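Robot Data and Safety, Unit 6
Handout: The Snagged Cable Report
Instructor: Veronica Ghiță
Revised 05/03/2018

Read this before the lab. You will need the incident form from Unit 4 and the checklist on the back of your lab card.

The case concerns a hand-held gripper used to record household tasks. The operator moves the gripper by hand, and the recordings are later used to train a robot arm. The project was called Neltine and held 1,437 recordings when the fault was reported. Reijo Huttunen reviewed them and found two in which a cable had come between the fingers during a clothing task. The operator had not marked either one.

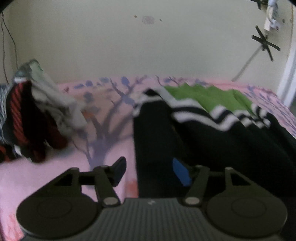 A task area includes everything the fingers can reach, and the Neltine setup form listed only the clothes to be handled. It had no line for cables. On the bed there is a rumpled pile on the left and a black garment on the right, and these are what an operator looks at. A thin dark wire also hangs down the wall toward the pile, and a pale cable runs from the taped plug area to the back edge of the bed. Both should have gone on the form. Tape on a plug is not strain relief, and the form should say who checked it.

What the report found

The gripper had no force limit, and an operator can pull harder than they notice through the handle. Aurelia Sârbu, who wrote the report, listed the direct cause as contact with an item outside the task. She listed two contributing causes: no sweep of the area before recording, and no rule for stopping. The operator kept going because the instructions said to finish every attempt.

The second contributing cause matters more for us. A recording that contains a snag looks normal to the training software unless someone labels it. An arm trained on it may close on a cable and keep pulling.
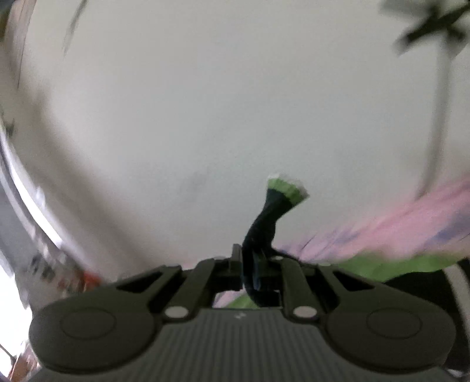 Figure 2. Black cable with a green tip in the gap between the linkage arms. Note the blur on the cable.

Blur makes this kind of fault hard to find in review. Huttunen's first pass used one still per recording and missed both cases. He found them on the second pass, stepping through slowly. Allow about 4 minutes per recording if you review this way.

Changes made after the report

Unplug and remove loose cables before the first recording. If a cable can't be moved, move the task.
Stop when anything outside the task touches a finger. Open the fingers by hand. Do not shake or pull the gripper free.
Mark the recording "contact" and keep it. Do not delete it.
Check the cable and plug for damage before power goes back on.

For the lab

Work in pairs. Fill in the incident form for the case above, using only what the report supports. Keep direct and contributing causes in separate boxes. Last term many forms gave "operator error" as the only cause, and those were returned.

Forms go to Neusa Quintana in the lab office. Late forms need a note from me.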